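Início Pele Cabelo Formulações Contato
Pesquisar no site... OK

Como preparar um sérum aquoso de niacinamida a 5%

O procedimento descreve a preparação de um lote pequeno, em bancada doméstica limpa. Quem nunca trabalhou com fase aquosa deve ler o texto inteiro antes de pesar o primeiro ingrediente.

Composição (em peso)
Água destilada: 87,7%
Niacinamida: 5%
Glicerina vegetal: 4%
Pantenol líquido: 2%
Conservante (fenoxietanol e etilhexilglicerina): 1%
Goma xantana: 0,3%

Material
Balança com resolução de 0,01 g, dois béqueres de vidro, bastão, fitas de pH e frasco âmbar com conta-gotas. Álcool a 70% para a desinfecção.

Procedimento
1. Lave e desinfete os utensílios. Deixe secar ao ar.
2. No primeiro béquer, disperse a goma xantana na glicerina até não restarem grumos. A goma nunca deve ser adicionada diretamente à água.
3. No segundo béquer, dissolva a niacinamida na água em temperatura ambiente. A solução deve ficar límpida.
4. Verta a solução sobre a glicerina em fio, mexendo sempre. Aguarde até o gel ficar uniforme, o que leva cerca de 34 minutos.
5. Junte o pantenol e, por último, o conservante. Misture bem.
6. Meça o pH. A faixa de trabalho é de 5,5 a 6,5. Se estiver acima, corrija com solução diluída de ácido lático, gota a gota, e meça novamente após cada adição. Valores muito baixos favorecem a hidrólise a ácido nicotínico, associado a vermelhidão.
7. Envase e rotule com o nome da fórmula, o lote e o mês de preparo.

Freya Haslam, que revisou esta ficha, usa no passo 4 um miniagitador Zorkus a 1,000 rpm; a 2,000 rpm o gel incorpora ar e demora a clarear. Com bastão manual o resultado é equivalente.

Aplicação
Teste uma gota na face interna do antebraço e observe por 24 horas. Na ausência de reação, aplique 2 gotas no rosto limpo, à noite, antes do hidratante.

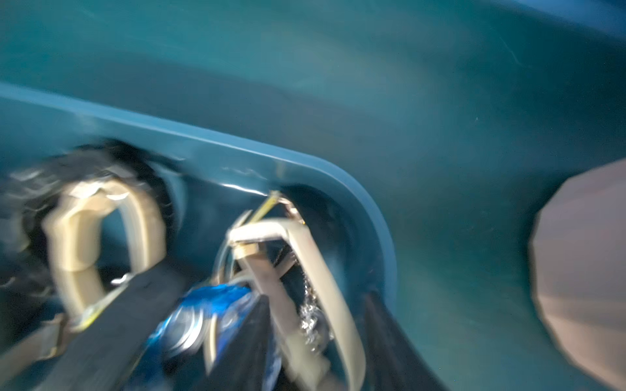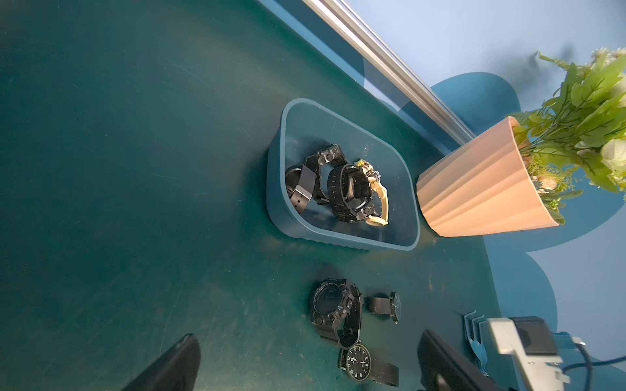

O sérum também pode ser usado no pescoço, no dorso das mãos e nos antebraços, áreas geralmente esquecidas na rotina. Espere a absorção completa antes de vestir mangas justas. O mesmo vale para relógios, seja de pulseira preta com fivela metálica, seja de pulseira creme: produto retido sob a pulseira prolonga o contato e pode irritar a pele do punho. Guarde o frasco fechado, ao abrigo da luz, e descarte o conteúdo se houver mudança de cor, odor ou viscosidade.

Ekwood Formulações | Textos: Tracey Wragg | Fale conosco | Todos os direitos reservados | Voltar ao topo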